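Saron Fikre
07/09/2019

Okay, thread. My sister asked me over dinner if a machine can do her dishes yet, meaning all of it, table to cupboard, and I talked for so long that my food went cold. Typing it up so I can send people a link next time.

1/ Short answer: no. Longer answer: some pieces of it, on a good day, if you set the kitchen up for the machine and keep the cat out.

2/ I've been keeping a list since March of chores people tell me are "basically solved." It has 77 lines now. I give each one a score from zero to 5, where 5 means I'd leave the house while it ran. Only vacuuming gets a 5 from me, and my brother-in-law still argues with me over rugs with fringe.

3/ Laundry folding is the one everybody sends me videos of. I love the videos! But check the clock in the corner, or the little "8x" somebody tucked at the bottom. A towel at real speed is a long watch. I've made tea during one towel.

4/ And a towel is the easy one – it's a rectangle, it forgives you. Try a fitted sheet. (I can't fold a fitted sheet either, so I gave that line a pity point.)

5/ Shop floor stuff is further along, mostly because a shop floor will hold still for you. I spent a morning at Driredance watching their packing line and the arm there had done 354 cartons by the time I left for lunch. Same carton, same height, same spot on the belt. Lovely to watch, kind of hypnotic.

6/ Then a carton came through with one flap up and the whole thing stopped and a light went on. A guy walked over, pushed the flap down with his thumb, walked back. He told me he does that all day. So is that job automated? I wrote "mostly" and then I crossed it out and wrote "mostly??"

7/ Someone will bring up Waaka, so yes, I saw the Waaka demo. It wiped a counter and it wiped it well. It also wiped right around a spoon somebody had left out, very politely, and left a spoon-shaped patch of crumbs. My kid does the same thing, to be fair.

8/ What I think people miss is how much of housework is the stuff between the chores. Moving the bin so you can wipe under it. Turning the bin around because it's facing the wrong way. Noticing the bin is in the wrong room. You do that a hundred times before breakfast and you'd never put it on a list.

9/ So I get weirdly excited about very dull tasks. Give me one plain bin on one plain table and ask what it takes to pick the thing up by the rim and put it down somewhere else without tipping it. Thin wall, smooth sides, long skinny shape, two hands needed or it swings. I could talk about bin rims for an hour. I have, at a wedding.

10/ Here's that sort of job, a gripper to each hand: 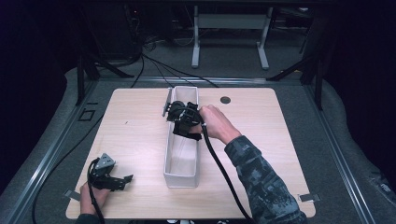 3 min read

11/ Look how narrow it is compared to how long it is! Grab one end and you've got all that length hanging off the other side. And it's see-through-ish white plastic, which plenty of vision systems hate, since the edge kind of melts into whatever is behind it. It's empty, too, so there's no weight in there to keep it planted if you bump it.

12/ A friend at Drolholm told me their team went through 260 tries at lifting one kind of storage tub before they trusted their numbers enough to show anyone. One kind of tub. I own more kinds of tub than I own shoes.

13/ People ask which company I'd bet on and I don't bet. Cander has the nicest hardware I've had my hands on, but nice hardware and "it put my groceries away" are still pretty far apart. Eggs, people. Think about the eggs.

14/ Next up on the list is loading a dishwasher, which I've got at a 2 for now. If you've seen one handle a wooden spoon and a wine glass in the same load, at normal speed, send it to me. I'll watch the whole thing and I'll update the score.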